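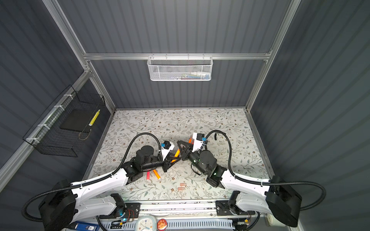
Do you need to book for the Fundano open day or can you just turn up?

You can just turn up, doors are at 10 and they only ask for a name at the desk.

Open day at Fundano, the two-arm robots (went, long post)
Local days out > Grindden and nearby

marrowfat_pete
Since three of you asked me the booking thing by message, I've put it at the top. Went over to the Grindden unit with my brother-in-law and my niece, who is 7 and was the only one of us asking sensible questions. I'd half expected a bloke in a polo shirt and a video on a loop. What they had was the workshop more or less as they use it, with the benches running and the people who use them standing there to be pestered.

The bench everybody crowded round had two arms facing each other on a rail along the front, white links and black joints, each with a little camera on its wrist. Grey ribbed walls on the inside and a flowery sheet on the floor, leaves and little blossoms all over it, very like my nan's kitchen drawers. There were coloured sticks down on it and the arms were working on those, picking up and handing over. It's slow! You find yourself leaning in and holding your breath over a stick. I stood there much longer than I meant to and my tea went cold.

The chap doing the talking was Ulises Cuadros, who was very good and didn't talk down to anyone. He said they want 300 goes at each task before they'll say a word about how well it does, and that a stick is a nasty thing to hand over when both grippers are pointing at the same bit of it.

bramleyend
Was there parking? Last time I went to anything on that estate I ended up by the tyre place.

marrowfat_pete
Still the tyre place I'm afraid. There's a few spaces round the back but they'd gone by half ten.

Lozano_on_wheels
I was there in the afternoon and I'll be the grump. I thought it was dull. I watched for a good long while and saw one handover I'd call clean. My old firm had a machine putting lids on tubs in the nineties that would have lapped it, and that was on all day every day with no man stood next to it explaining. What's it for? I asked and got a lot of "it's about learning general skills", and I still couldn't tell you what I'd buy one to do.

marrowfat_pete
Fair, it isn't quick. But your lid machine did lids. If you'd given it a stick it would have tried to put a lid on it. I think the whole idea is that the same two arms do one job in the morning and some other job after lunch, and nobody rebuilds anything in between.

Lozano_on_wheels
And my point is it did neither of them well enough to keep.

kettlewright
Pete, did they let you have a go at anything? My two would go if there's something to touch, otherwise I'll get an hour of moaning.

marrowfat_pete
They did, after a fashion. You can't put your hands in with the arms, obviously, but you could pick what went in next from a tray, and they'd tell you whether they'd tried it before. My niece wanted her hairband. They were very nice about saying no to the hairband.

I went round a second time after lunch when it had thinned out, and that was the better visit. Anselmo Villca was on by then and he had a screen turned towards us showing what comes off the wrist camera, so you're looking down past the two fingers as if they were yours. It changes how you think about it. From the side you wonder why on earth it doesn't just grab the thing, and from the wrist you can see how much of the view is its own fingers.
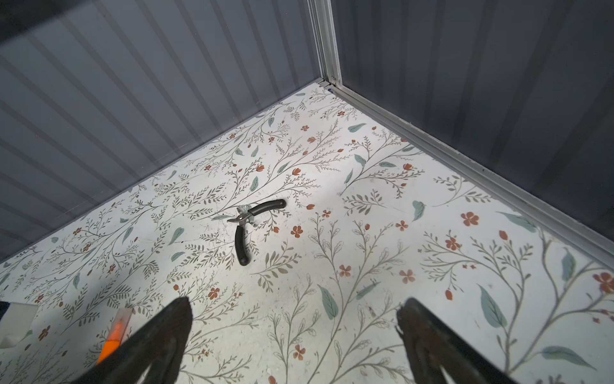 He's a tools man, Anselmo, so we got on. I asked him which he'd sooner be given, a handle or a stick, and he went for the stick without stopping to think. With pliers you've got two handles that can be open or shut or anywhere between, so there's no one shape to learn, and if you take hold of just the one handle the other swings about wherever it likes. I've done the same up a ladder more than once, so no judgement from me.

He also said the fingers wear, and the tips get swapped when they're too far gone. I asked what they cost and he laughed and changed the subject.

nanis_allotment
Can second the afternoon. The morning was rammed, I couldn't see past the pushchairs. Did you get to the Nanis bench at the far end? That's their other project, the one folding cloths. (Nothing to do with me, I had the username first and they thought it was hilarious.)

marrowfat_pete
Missed it completely! Was it any good?

nanis_allotment
I liked it more than the sticks to be honest. It got a tea towel in half and then sort of patted it. The lady there said they'd done 1,000 folds over the summer and she was sick of the sight of gingham.

Lozano_on_wheels
A thousand tea towels. I rest my case.

bramleyend
You went though, Lozano. You stayed all afternoon by the sound of it.

Lozano_on_wheels
There was cake.

kettlewright
How noisy is it? My youngest doesn't get on with loud places.

marrowfat_pete
Not bad at all. The arms just whirr a bit, you can talk over them without trying. The people were louder than the machines. I'd go after 2 if noise is a worry, and take a jumper as the big door's left open.

kettlewright
Perfect, thank you. Are they doing another?

nanis_allotment
September, going by the sheet on the desk. Same place, 10 till 4. I've asked if I can bring a pair of secateurs for them to try and I'm waiting to hear back.

marrowfat_pete
I'll bring the hairband again. Bramleyend, if you want a lift I've got a seat, but I'm setting off at nine to beat the tyre place.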